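Tierney Perinatal Network
Clinical Operations Working Group
Minutes of the regular meeting, Jan 5, 2019
Location: Conference room B, Dostmont Women's Hospital, and by phone from Vanberg

Present: nursing leads for labor and delivery, special care nursery and postpartum; maternal-fetal medicine; neonatology; pharmacy; supply; health information; parent representative.
Absent with notice: respiratory therapy, Vanberg site.

1. Call to order and minutes

The meeting was called to order at the usual time. A quorum was present. The November minutes were approved with one correction: under item 6, "transfusion" should read "transfer."

2. Delivery and admission report

Health information presented the annual report. Live births across the network were 3489. The total excludes infants born before arrival at either site, who are counted separately under the state definition. Neonatology asked that the next report show late preterm births as a separate line. At present they are grouped with term births in the summary table and can only be found by going to the appendix.

Infants transferred from Vanberg to the special care nursery at Dostmont numbered 58. Of these, 23 were transferred with low blood sugar as the primary reason. The group agreed that this category should be reviewed before any change is made to the transfer criteria. Records will be pulled by health information and read by neonatology. Findings go to this group, then to the quality office.

Action: health information to add the late preterm line. Action: neonatology to review the low blood sugar transfers.

3. Glucose screening protocol

The current protocol calls for a first feed within the first hour and a heel-stick glucose after that feed. Nursing at both sites reported that the timing of the second check is read differently. Dostmont counts from the start of the first feed. Vanberg counts from birth. The order set does not say which is intended.

Discussion followed on whether the wording or the order set should be changed first. Pharmacy noted that the order set also carries the glucose gel dose by weight band, and that any edit reopens the full build for sign-off. Maternal-fetal medicine asked that infants of mothers treated for gestational diabetes with medication be listed by name of risk factor and not only under "other." No objection was raised.

Motion to define all check times from birth, with a single revision to the order set covering both points. Seconded. Carried.

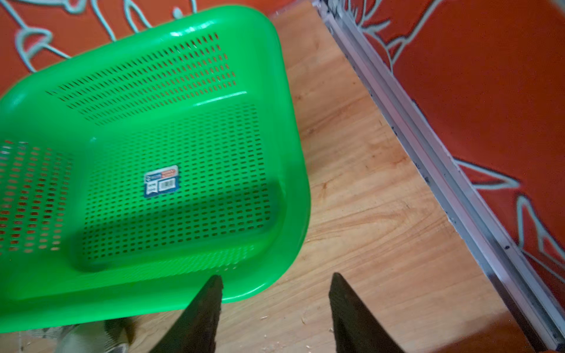

4. Bedside storage and linen in the special care nursery

The infection prevention walk-through listed bedside storage as an open finding. Family clothing and blankets are being kept on the lower shelf of the warmer, where they block the drawer and are sometimes sent out with hospital linen. Supply proposed one container per bed space, wiped between patients, and the group discussed what form it should take. Closed bins were not favored by nursing, as the contents are forgotten. An open plastic basket of the bright green kind, with rounded corners and rows of small slots through the bottom, was considered acceptable if the cleaning staff confirm that the slots can be wiped through within the normal turnover time. Color is to be the same at both sites. Supply will obtain a quote and a cleaning statement from the vendor.

Hospital linen remains in the existing closed carts. Hats and blankets issued by the hospital do not go in the family container.

The parent representative asked that families be told at admission how clothing is labeled and where it goes if the infant is moved. The current handout covers visiting, hand washing and milk storage but says nothing on clothing. Postpartum nursing will draft a paragraph. It was also asked whether mothers on extended antepartum stays could have the same arrangement, with a list of suggested items to bring: robe, socks, phone charger, nursing bra. Agreed in principle. The list will be added to the antepartum packet at the next printing.

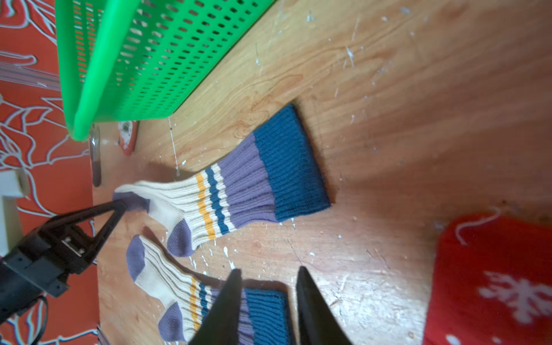
Striped crew socks with teal cuffs and lavender toes.

5. Grurkimus monitor software

The Grurkimus central monitoring update was installed at Dostmont and is pending at Vanberg. Labor and delivery reported that fetal heart rate tracings now archive correctly when a patient is moved between rooms. Previously the tracing was split and had to be joined by hand.

Two problems remain open. The maternal pulse line does not print on the paper copy when the twin display is in use. The alarm volume also returns to the default setting after a restart — the vendor has confirmed this and has given no date for a fix. Until then, the charge nurse will check alarm volume at the start of each shift and record it on the unit log.

Maternal-fetal medicine asked whether the Vanberg installation should be held until the volume problem is fixed. After discussion the group decided to hold. The old version is stable and staff there are trained on it.

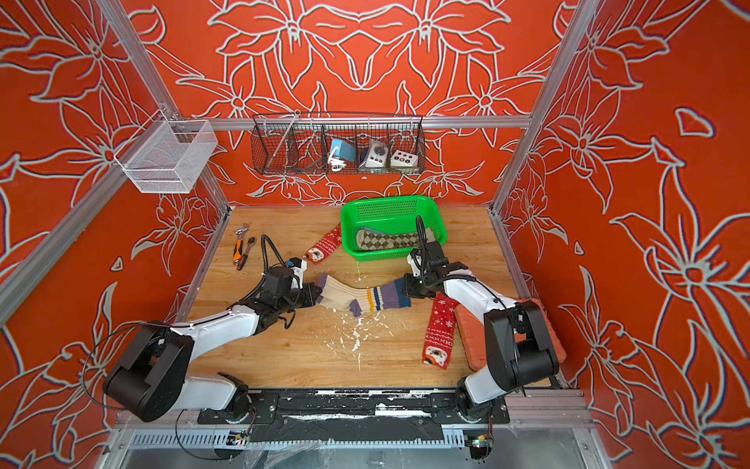

Biomedical engineering will be asked to keep the spare display at Dostmont for the time being. It was due to be shipped to Vanberg with the update. If the hold runs past the next meeting, the item returns to the agenda with a revised training schedule, as the sessions already booked for Vanberg will have lapsed.

6. Donor milk

Pharmacy reported on freezer temperature records. There were 3 excursions at Dostmont during the quarter, all within the limit allowed by the supplier, and no milk was discarded. The probe has been moved away from the door. Consent forms for donor milk are still being scanned under two different document types. Health information will merge them under "nutrition consent."

7. Other business

The postpartum blood pressure recheck process was deferred for lack of time. It will be the first item at the next meeting. Sites are to send their current discharge instructions to the secretary beforehand.

Respiratory therapy coverage at Vanberg overnight was raised and referred to the nursing directors.

8. Adjournment

There being no further business, the meeting was adjourned. The next meeting will be held at Vanberg. Phone access will be provided.

Minutes recorded by the secretary to the working group. Corrections to be sent in writing before the next meeting.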